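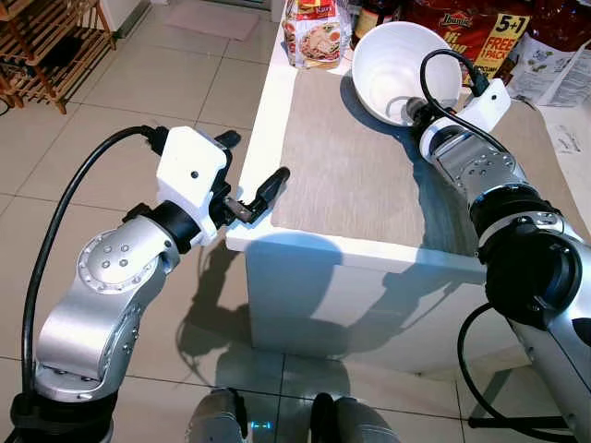
The white bowl on the woven-look mat, at the far part of the table.

I bought the Brultar table in July, after our old one finally gave up on one side, and I've been meaning to write this review ever since. I wanted to live with it for a good while first (I tend to love everything for a week and then find the flaw), so please forgive the wait, and the length!

First, the shape. It's white, with proper square corners, and I like it more than the rounded ones I looked at from Ostermann. A square corner tucks up against a wall or a second table with no silly gap for pencils to fall down. The white is a friendly one, too — it makes a dull afternoon feel a little brighter, and crumbs show up right away, so I wipe it down far more often than I ever did the old brown thing.

The mat is a Timia, in a beige-gray with a fine woven pattern, and I bought it separately. It covers much of the top and leaves a white border along the front, and I've grown very fond of that border. The texture is lovely under your hands. My one grumble is that flour gets down into the weave, and then you're at it with a damp cloth for longer than you'd like.

As for the bowl, it's the deep round one from Plorico, glossy inside, and I'd buy it again tomorrow. Bread dough slides right out of it. I've had it in the dishwasher 30 times or more by now and haven't found a single scratch.
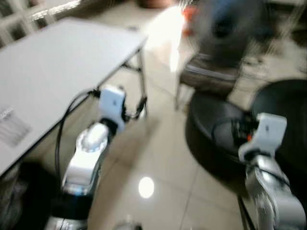 Duluth, Minnesota — Wednesday, December 11, 2019

An update, now that the cold weather has set in and we're all indoors leaning on the furniture. The top is holding up beautifully with the mat off, still plain and pale, and there's a small printed label near one corner that I keep meaning to peel away. The leg is thin metal with a crossbar, and I did worry it would wobble. It took me two tries to get it level on our floor, but it hasn't budged since, even with a big bowl of dough being thumped about on top.

Would I change anything? I'd like a bit more room for my knees, and the instructions could be printed larger. I'd still give it 4 stars out of five, and the bowl gets all five from me. If you're ordering the mat as well, measure your table first and leave yourself a little border at the front.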